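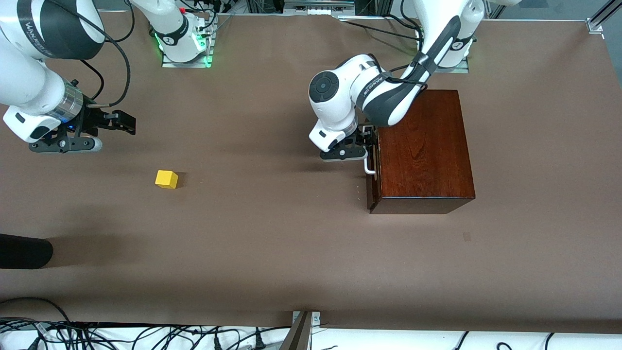 Murnon cell, weekly check before hand-guided teaching. Saturday, June 8, 2019. Leverton site.

Base lights: pass. Both arms green at the foot, so the humans may begin making mistakes. The yellow cube is out on the table and the left gripper is at the handle of the wooden box, the usual starting point for the drawer task.

1. Emergency stop within reach of the operator. Pass. Dusty.
2. Arm cables clear of elbow joints. Pass, recheck after 40 demonstrations.
3. Floor cables tidied. Fail. Seventh week running; I have begun to recognise individual leads.
4. Speed limit in remote mode set to 200 mm/s. Pass, after it was found at 2000. Bech handset locked.
5. Fingers out of the grippers during hand guiding. Reminder given, sighs received.
6. Cirkby log sheet signed. Pending. Pen missing.

Cleared for teaching once item 3 is done.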